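Tallorero Hardware Wallet, second version

Reviewed for the Prarkex shop by Drahomíra Pešek

We sell this wallet, so read what follows with that in mind. We also get a fair number of them back, mostly from people who bought one after a friend made money on a token and expected the device to do more than it does. It stores keys. It will not tell you whether the thing you bought is worth anything.

What it is

A small offline signer for crypto and NFTs, with a screen, two buttons and a USB-C port. You set it up with a recovery phrase of 24 words, pick a PIN of 8 digits, and from then on every transfer has to be approved on the device itself. It works with the Tallorero desktop app and with most browser wallets. There is no Bluetooth in this version. The maker calls that a security decision. The first version had Bluetooth and it dropped the connection all the time, so make of that what you will.

The claims on the box

"Unhackable" is printed on the side in large type. We asked Tallorero what that rests on and were sent a two-page letter from a lab called Říha, which tested the chip against power glitching and found no way in. Fine. The letter says nothing about the desktop app, the update server or the firmware loaded after the test date. Those are the parts we would worry about.

"Supports 300 chains" is another one. We tried the ones our customers ask for and they worked, but many on the list need a third-party plug-in, and Tallorero takes no responsibility for those. If you hold something unusual, look it up in the app before you order.

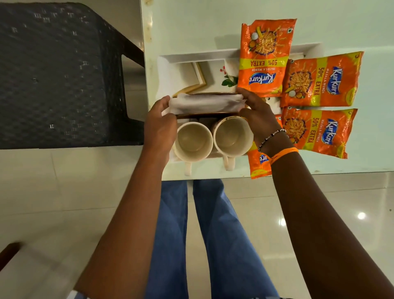 NFT support gets the most space in the brochure and the least in the manual. The wallet can hold and sign for collectibles on the main networks, and the screen shows a thumbnail when the metadata server is up. When it is down you get a string of characters and a yes/no prompt. Thumbnails are poor at the best of times: take a picture with fine detail, say a little white dish with red berries, a white flower and green leaves on it, and at this screen size the flower vanishes into the white. Two pieces from the same series can look identical. Check the token ID every time, even if it is tedious.

The staking offer

A card in the box invites you to stake through the Tallorero app at "up to" a headline rate. We left the number off this page on purpose. The rate is reset every month, the last cut came in May, and the terms let the company pause withdrawals. None of this has anything to do with the wallet, which works perfectly well if you throw the card away.

The Brita bundle

Brita is the maker's name for its metal backup plate, sold with the wallet or on its own. You punch the recovery phrase into it with the tool supplied. The plate is sturdy and the tool is not – the tip on ours bent before we had finished. A center punch from any hardware store does the job better.

Price and stock

Wallet only: 1,770 Kč
Brita plate, bought separately: price on request
Extra USB-C cable: 100 Kč

Returns are accepted if the seal is unbroken. We can't take back an opened wallet, and you shouldn't buy an opened one from anybody else either. If yours arrives with a recovery phrase already filled in on the card, do not use it. Write to us and we will send another.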